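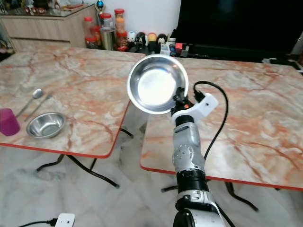 Mirror-finish cookware is still the weak point in table clearing, whatever the demo reels say. Depth drops out on the inner wall of a polished bowl, and the planner is left with the rim and not much else. A gripper pinch on a rolled rim will carry a large stainless bowl, tilted, over the gap between two folding tables, but that is the easy item. The small shallow bowl, the fork and the spoon are the ones that cost time. The patterned tabletop does the segmentation no favors either.

On 12/09/2018, the Heston list digest carried:

> We are pricing Vako arms for the canteen. The sales sheet
> quotes 3,449 picks without a drop. Is there any reason a
> unit like that could not clear and stack after a meal? We
> run 50 covers at lunch. Our shop floor already uses one
> for bin sorting.

Bin sorting is a poor guide. Those parts are matte, rigid and known in advance. We ran 3,000 trials at Judis in April with mixed tableware and logged 406 failures. Most were flatware lying flat: the fingertip touches the table before it gets under the handle. Nested bowls were second. Cups gave little trouble when empty.

The Ásgeirsdóttir fingertip (thin lower edge, compliant pad) helps with forks. It does worse on heavy rims, where the load hangs off one side and the bowl rotates in the grasp. We have not found one finger set that handles both, and a tool change in mid-table eats the cycle time.

For 50 covers I would keep the person and automate the rack transfer. Ask Vako what objects were in their pick count.

Print this message
E-mail this message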